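**Cenance Layout** is a planned residential extension on the eastern side of Ullbridge, laid out by the Ullbridge Development Board on former farmland along the Um river. It is known mainly for a long dispute over house sites that were allotted to buyers and later withdrawn when part of the land was returned to its earlier owners.

## Background

The Board announced the layout as a way to ease the shortage of low-cost plots inside the town. The original plan covered 1184 sites in 3 blocks, with a main road running from the Umeck junction to the river. Sites were given out by draw. Applicants had to have lived in Ullbridge for a set number of years and could not already own a house there.

Payment was made in installments. Most allottees had paid in full before the land had been completely acquired, a practice later criticized by the state auditor.

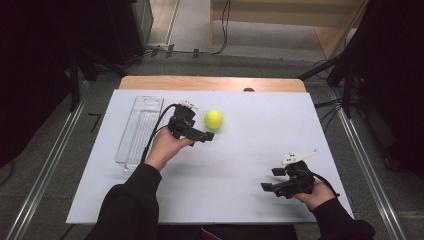
*Tennis ball and clear plastic tray on a white board.*

## Withdrawal of sites

Farmers in the northern block challenged the acquisition in court, arguing that notices had been served on the wrong survey numbers. The court agreed in part, and the Board dropped 57 acres from the scheme in August of the following year. Sites on that land were canceled. Holders were told by letter that they could take a refund with interest or wait for a plot elsewhere.

Sale deeds had already been registered for many of the canceled sites, and some owners had taken bank loans against them. The Board at first treated these deeds as void. It later accepted that each one had to be canceled separately, with the holder's signature.

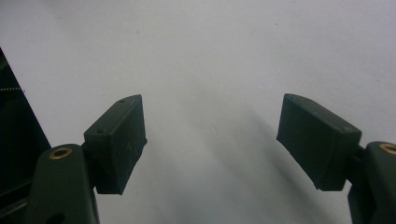 **Could an allottee keep the same site number after the withdrawal?**
Only if the site lay in the southern or middle block. Numbers in the northern block were retired, and replacement plots were given new ones.

## Replacement plots

A replacement scheme was opened at Umeck, west of the railroad line. Plots there were the same size on paper, but the land was lower and had no water main. Many allottees refused to move. Those who accepted paid a fresh registration fee, which the Board refunded after a second court order.
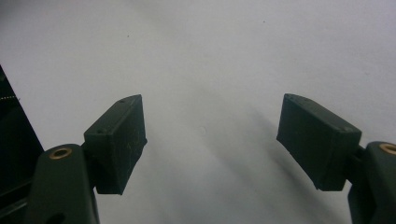 Vol. 3, p. 57

The order also barred the Board from selling corner sites at auction until all pending claims had been settled. Corner sites had been a main source of its income, and road work in the middle block stopped for lack of funds.

## Present status

As of 2025-01-28, the southern block is fully built up and has been handed over to the town for street lighting and garbage collection. The middle block has roads and drains but few houses. Claims from 1000 allottees have been closed, either by refund or by a plot at Umeck. The rest are before the land tribunal.

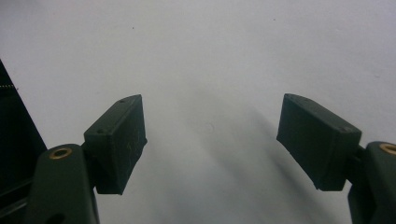 *Dark green gripper fingers, open, against a pale gray-white surface.*

The northern block remains farmland. A strip beside the Um is marked on the town plan as a future park, although the Board does not own it.

## See also

- Ullbridge Development Board
- Umeck replacement scheme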